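Vasholm Demonstration Working Group
Minutes of the meeting of February 25, 2026

Present: operators from both shifts, the data lead, the controls engineer, the safety contact. Apologies received from the Kellero side, who sent written comments.

1. Minutes of the last meeting

Accepted with one correction. Under the item on gripper speed, "closing force" should read "closing speed." The force limit was not discussed and stays where it was.

2. Progress on the Prelon task set

The data lead reported that the group has 300 accepted demonstrations across the tabletop tasks. Remote control makes up most of them. Hand guiding was used for the fixture plate and for two short pushing tasks.

The operators said that remote control is now comfortable for large moves and still slow for the last part of an approach. People tend to stop above the object, look, correct, stop again and then go down. Those pauses end up in the recording, and the trained policy repeats them. The data lead would like them shortened but does not want anyone rushing the grasp to get there. It was agreed that an operator may restart a take with no mark against it if the first approach goes wrong.

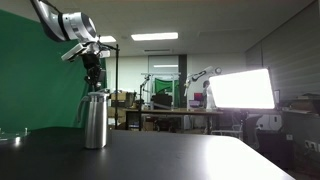
Grasp height was discussed at length. The written instruction says only "pick up the object," and the two shifts have read it differently. One shift comes in high and takes the rim, the other goes for the body. With the stainless-steel pitcher, the gripper has to come down with its fingers pointing at the table, and the handle on one side limits how far the wrist can turn before a finger meets it. The rim also flares slightly, so a rim grasp looks different to the wrist sensor than it would on a straight cup. After some back and forth the meeting settled on a body grasp for the pitcher, with the handle kept clear of both fingers. Rim grasps already recorded will be kept under a separate label and left out of the next training run.

The controls engineer asked that operators pause the arm before changing their own hand position on the controller. Several takes show a small sideways jump at the moment the hand is re-seated. The software can filter this, but filtering also softens real corrections, and the engineer would sooner have clean input.

Action: data lead to rewrite the pitcher instruction and add one sketch.
Action: controls engineer to list the takes with jumps so they can be reviewed.

3. Reflections and lighting

Written comments from Kellero raised the matter of glare on the dark tabletop. They find that the position estimate for shiny objects drifts when the object sits in the bright part of the table. The operators have seen the same on their monitors, mostly as a short loss of the object outline.

Options considered were turning the panel light down, moving it farther back, or covering the table with matte cloth. The cloth was not liked. It wrinkles, and it catches under the fixture plate when the plate is slid. The meeting preferred to record part of the set at the present light level and part at a lower one, and to let the data show whether it matters. The panel setting is to be written in the session log each time it is changed.

4. Fixture plate and thermos

This pairing was added in the last round to test whether the arm can be shown a precise move and a loose one in the same session. The thermos is done by remote control. The plate is done by hand guiding, with the operator holding the wrist and leading the gripper to each pin in turn.

Hand guiding is going well on the plate. The operators can feel when the fingers are square to a pin, and takes are shorter than they were with the controller. The drawback is that the operator's hands and sleeves get into the camera view. It was agreed to record the guided path first, then play it back with the operator standing clear, and to keep the playback as the training take.

Start positions were also raised. The plate has drifted toward the same spot near the green backdrop in many takes, with the thermos toward the back of the table. The layout gives the arm plenty of open table between the two, but a policy trained only on that will not cope when they are closer. From the next session the start positions will be drawn from the printed sheet, and the operator will move both objects after every 8 takes.

One operator asked whether the thermos lid should be touched at all. The answer for now is no. The spout stays as it is set at the start, and any take in which a finger catches the lid is to be rejected.

Action: operators to use the position sheet from the next session on.

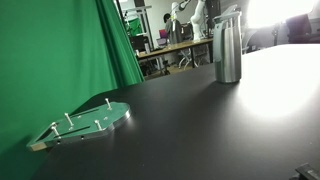

5. Safety and operator time

No incidents. The safety contact repeated that hand guiding is allowed only in the reduced speed mode, with the stop button within reach of the person guiding. A second person is to be present for every guided session.

Operators reported sore wrists after long remote control blocks. Sessions will be limited to 2 hours, with a break of 15 minutes between blocks. The break is to be taken away from the station.

6. Morris controller

The Morris hand controller is still on loan. Opinions were mixed. The grip is lighter, but the trigger travel is short and makes a slow close hard to perform. The controls engineer will try a softer trigger curve before the group decides whether to keep it. Takes made with it are to be tagged in the log.

Action: controls engineer to load the new curve and let both shifts try it.

7. Other business

The request for a two-arm handover task was put off until June. The Prelon task list will be sent out again with the revised wording once the pitcher instruction is ready.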